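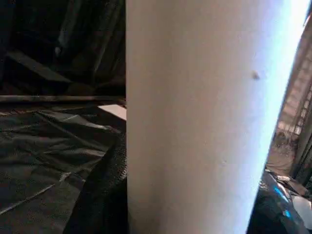 Bench 2, clearing and wrapping, June, started 8:40

Present: me (Ákos Kocsis), Esperanza Nguyen-Tran until lunch, Tobias Mercado in the afternoon.

The purpose today was to clear bench 2 and sort the wrapping material that has collected there since the spring. I write it in detail so that Ansel can continue from it next time without asking me where everything went.

The big white cylinder was the first thing I looked at. It has a smooth, matte surface with no label and no text on it, so from the outside I could not say which order it belongs to. On the upper half there is one small dark speck, gray-brown. Lower there are a few faint dimples. I looked at them for some time under the lamp. The light on the right side is very strong and makes it hard to judge them, on the shaded side the white looks almost beige. I would not decide anything about color at that bench before the lamp is moved.

Decision: the speck is not cleaned yet. Esperanza wanted to try a dry cloth, I asked to wait until Jabari has seen it. If it is dirt, we lose nothing by waiting one more day. If it is a mark in the surface, I prefer that he sees it in the same state as we did.

The black sheet

It lies in loose folds and is badly creased. One thin, pale crease goes diagonally and is among the brighter ones. Against the cylinder there is more dark material, bunched up, and it looks a little fuzzy compared with the shiny part. I noted them as two kinds: "shiny" and "fuzzy." Please keep these two words on the bags also, last time we had four names for the same thing and I lost half of a morning.

Shiny goes flat, on the long shelf, with a board on top. Do not roll it. Rolled, it keeps the curve, and then it is annoying to spread on the bench for the next person.

Fuzzy goes in the gray bin with the lid closed, because it collects dust from the saw side.

10:15. Talked with Jabari Mugo by phone about the Herkberg order. He says the covers have to be cut to 942 mm and not to 1000 as is written on the old sheet. I crossed out the 1000 in pencil and wrote the new number beside it with my initials. The sheet is on the clipboard by the door. If somebody has already cut something to 1000, it can still be trimmed, so please do not throw it away.

11:00. Esperanza measured the spare lengths on the shelf and made a list. She found six which are long enough for Herkberg. The short ones we keep for Greenberg, where the parts are small, I think the longest is 73 mm. She put a strip of tape on each of the six, with the length written on it. The tape from Uteck does not stick well on the shiny material, it lifts at the corners after some minutes. With the paper tape from Stonwood it was better, and it leaves no glue behind when you pull it slowly.

Lunch.

13:20. With Tobias, spread one shiny piece on bench 3 to see if the creases go out. We used only hands and a clean cloth, no heat. The small creases became softer. The sharp ones stayed. Tobias thinks that one night under the board will help. I am not so sure, but the test costs nothing, so we left it there with two boards on it. I wrote the start time on the tape: 13:45.

A mistake of mine: I put the first board directly on the sheet with the rough side down, and it left a line. After that we turned the board. The smooth side has a blue dot on the corner, the dot should face the sheet.

14:30. Swept the floor around bench 2 and wiped the front edge. We have no more lint-free cloths in the drawer, I took the last pack. I added cloths and paper tape to the order list. Tobias asked for wider bags too, the present ones are too tight for a folded sheet and it makes new creases when you push it in. I agree with him.

Still open:

Jabari to look at the speck and the dimples on the cylinder.
Ansel Begay to find the order number for it, so we can put a tag on it.
Move the lamp more to the left, or hang something in front of it.
Check the sheet under the boards in the morning and write here how it looks.
New clean copy of the Herkberg sheet with 942. I will do this one.

Finished 16:05. The key for the shelf cabinet is back on its hook.

Á.K.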